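A visit to Norkel, or how to pick up a tray by the book

The invitation said ten o'clock on Friday, stout shoes, no scarves. I wore the shoes. Norkel occupies the upper floor of a former seed merchant's in Gernumbridge, and the first thing it has to show a visitor is a door with a laminated sheet on it. The sheet has a version number. I was told the version number before I was told anyone's name.

Our host was Blair Dunbar, who looks after what the company calls working practice. Six of us from the regional automation group had come to hear how a small firm writes rules for collecting handling demonstrations with hand-held grippers, and to be allowed, under supervision, to try. Several of us are used to full-sized arms behind fences, where the rules are somebody else's and have been since before we were hired. Norkel had to write its own, and has clearly enjoyed it.

The handbook runs to 118 pages. Dunbar handed me a copy to hold, much as one is handed a baby. It began life, she said, as a single side of paper reading "be careful and write it down", and everything since has been a matter of finding out what people thought that meant. There is a whole page on sleeves. There is half a page on what to do when a colleague speaks to you during a take (finish, put the tool down, then answer), and I would gladly see that one adopted in my own household.

We had the safety talk in a corridor, standing up. Keep your spare hand out of the linkage. Don't gesture with the tool while talking. Don't tidy a table you haven't been assigned to, however much it distresses you. Ehab Younis, who gave the talk, addressed that last one directly to me, and I can only assume I have the face for it.

Then the tables. The morning's task was domestic: trays, mats, the business of setting and clearing. Kwadwo Quartey took us through the section on thin edges, which he wrote and which he can quote. Approach square to the rim. Close the pads until they hold and then stop closing them. Lift only when you would be happy to be stopped at that moment and asked why. Someone wanted to know what the standard was for "hold", and he said that was chapter four, and that we'd be having coffee before chapter four.

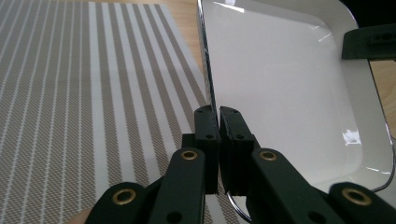
Rim grip on a white serving tray, with the striped placemat alongside.

My own attempt was instructive, chiefly for the others. A tray is a dull object until you have to take it by one edge with two black pads, and then it acquires opinions. A wide, flat thing held at one side wants to swing about, and the natural response is to squeeze harder, which the handbook forbids in bold. I squeezed harder. Quartey said "and again, please" in the tone of a man who has said it to better people.

What struck me was how much of the rulebook concerns failure. A dropped item is kept in the record and marked as dropped. Nobody may delete a take on grounds of embarrassment, and the word embarrassment is in the text. If the operator has broken a rule, the rule's number goes in the notes beside the take, so that the office can see which rules are hard to follow. Two have been struck out on that evidence. One of them required the operator to announce each grasp aloud, and lasted until everyone in the room was announcing at once.

After coffee we had Tomomi Uchida on reviewing. Every batch is 200 takes, and a second person goes through it who was not at the table that day. She checks against a list of 4 items, and she was firm that it would stay at 4. An earlier list had grown so long that reviewers were ticking it from memory, which is to say not reviewing. I wrote that down and underlined it, having personally ticked a fair number of boxes from memory over the years.

She was good, too, on consent and clutter. Nothing with a name or an address on it comes to a table, and that covers post, prescriptions and children's drawings with a signature. Borrowed houses are walked through first with the householder, who can close off any room without giving a reason. I have been round much larger firms with far less to say on that point.

There was one proper disagreement. Edem Yakubu, visiting from Lalen like me, asked whether so many rules didn't make everyone lift a tray in the same way, and whether that was any use for teaching a machine to cope with the rest of us. Dunbar said the rules govern safety, notes and the start and finish of a take, and that the lifting in between is left to the operator. Yakubu pointed to "approach square to the rim". There was a pause. Quartey said he would look at the wording. It was the best five minutes of the visit, and I hope the next version says "where practical", or better still says nothing.

Lunch was sandwiches, carried in by hand, no section cited. Norkel takes group visits in May and again in the autumn, eight people at most, booked through Dunbar. The stairs are steep and there is no lift. Parking is behind the Ankrah building, and the barrier there has rules of its own, so bring coins.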